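Stories > Short fiction > The Nollby Bus

The Nollby Bus

by Myrto Katsaros
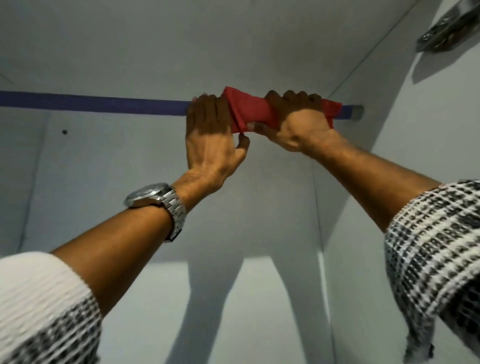

The bus to Nollby left Wustthorpe at ten past, or it left when Mrs Brandão was ready to drive it, and Edie loved it either way. She had the front seat behind the luggage rack, her grandfather's cornet in its case on her knees, and a cheese roll so big she had to turn it sideways to get started.

"You're playing tonight, then?" said Mrs Brandão, hauling the wheel round.

"Second cornet!" said Edie, through the roll. "We're on after Brindside."

"Brindside are good."

"Brindside are brilliant. I heard them in June and I cried, and it was only the one from the cough sweet advert."

Mrs Brandão laughed so hard she had to change down a gear. The road was climbing now, up through the bracken with the whole valley opening out on the left, all those little stone barns and the river going silver and brown and silver again. Edie had made this trip since she was 4, squashed between her grandfather and the big drum, and she still put her nose to the glass at the same bend every time. You got the sea there for a second, if the weather was kind. Today it was kind. A great flat shining strip of it!

"There she is," said Mrs Brandão, who always said it.

Grandad had played the Nollby contest until he was 70, and then he had played it some more, sitting down. He used to say a march was only walking with better company. He also said the tea at Nollby was the worst on the coast and that he wouldn't miss it for a knighthood. Edie had his mouthpiece in her coat pocket, warm from her hand. She had thought she might feel sad on the bus, and she did a bit, past the chapel, but then two lads got on with a euphonium and no change and the sadness had to budge up.

"It's 14 stops to the harbour," the taller one told her, as if she'd asked. "I get sick after ten."

"Look at the horizon," said Edie. "Have some roll."

He took some roll. He was called Piers, he played for Brindside, and he had never heard of the cough sweet advert, so she had to hum it for him, all of it, with the twiddly bit. The other lad came in underneath. Then Piers, looking hard at the horizon, found a line on top that she had never noticed was missing.

Mrs Brandão drove straight past the stop at Cutler's Lane and had to reverse - beeping, with the hazards on - for a man and his greyhound.

"Don't stop on my account," said the man, climbing aboard, so they went back to the beginning and played it properly. Edie had the case open before she'd finished chewing.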